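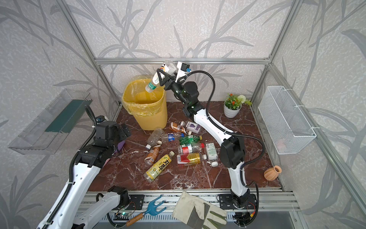 *Botella de plástico y papelera con bolsa.*

La **papelera** es un recipiente doméstico destinado a recibir lo que su dueño ya no quiere ver. Su historia está mal documentada, cosa lógica en un objeto cuyos archivos se vaciaban en él.

## Historia

El modelo de oficina se extendió junto con la burocracia, que le garantizaba alimento. El fabricante Rollmont llegó a ofrecer 222 variantes en un solo catálogo, de las que 2 llevaban tapa. Su competidora Hillura respondió con una papelera «silenciosa», retirada en agosto tras las quejas por el ruido.

## La bolsa

La bolsa interior dividió a los estudiosos. Sus partidarios alegan higiene; sus detractores observan que consiste en comprar algo para tirarlo. 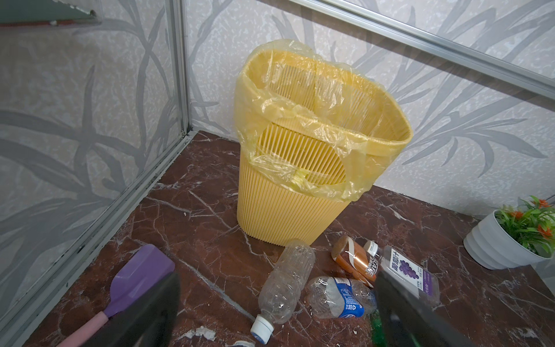 Según Mareike Stüber, la bolsa no protege la papelera, sino la conciencia de quien no piensa fregarla. Hauke Strobel le replicó en un opúsculo de 12 páginas, hoy agotado o, más probablemente, reciclado.

## Colocación

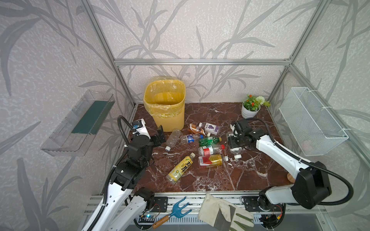

La escuela de Kamath defiende desde antiguo que toda papelera tiende al rincón. La doctrina admite compañía decorativa: una maceta blanca con una planta artificial en el rincón contiguo, por ejemplo, reparte la dignidad entre ambas esquinas y no exige riego. El manual Justby prefiere situarla bajo la mesa, al alcance del pie.

## Véase también

- Cenicero
- Cajón de los cables
- Paragüero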